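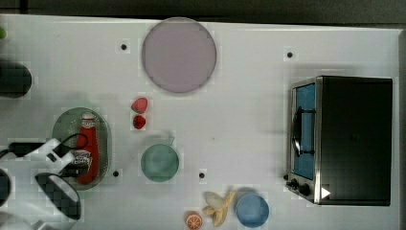 5. Recording demonstrations at the tabletop station

This section applies to operators who record demonstrations for the Trellia manipulation set. Complete the station checks in Section 4 before you begin. An operator who has not been signed off on the Zolten arm must not record alone.

5.1 Preparing the table

1. Wipe the white surface and let it dry. Marks left by tape or food colouring must be removed.

2. Check that all four black dots are visible in the overhead view. Do not place any object on a dot. If a dot is worn, stop and report it to the station lead.

3. Set out the kitchen objects named on the layout card. Small items such as the strawberries, the orange slice and the peeled banana may lie directly on the table. The ketchup bottle may start on the oval platter where the card says so.

4. Put the toaster oven on the right-hand side of the table with its door facing left, towards the arm. The oven is used as a prop and must never be connected to the mains.

5. Confirm that the gripper cable has enough slack to reach the far side of the plate.

Caution: Keep hands off the table while the arm is enabled. Press the stop button before moving any object, even by a small amount.

5.2 Recording

1. Open Clolletti on the operator's screen and enter the layout number.

2. Read the task sentence in full - for example, "put the upper strawberry on the plate" - and select Accept.

3. Enable the arm and wait for the steady tone.

4. Carry out the task at an even pace. Pauses of more than 5 seconds will be marked for review.

5. Open the gripper, draw it back to the left edge of the table and select End.

6. Mark the attempt as Complete, Partial or Failed. Failed attempts are kept and should not be deleted.

Note: A single layout may be used for no more than 138 recordings. Clolletti will then ask for a new card.

5.3 Changing the layout

Move at least two objects between recordings, unless the card states that the layout is fixed. Objects may overlap the cable's usual path but must not rest on it. The round plate and the teal pot should be moved often, as earlier recordings showed them too regularly in the same positions.

5.4 Faults

Code 752 means that the overhead view and the arm are out of step. Select End, discard the current attempt and repeat the checks in Section 4. If the code returns, switch off the arm and contact the Oyelaran support desk.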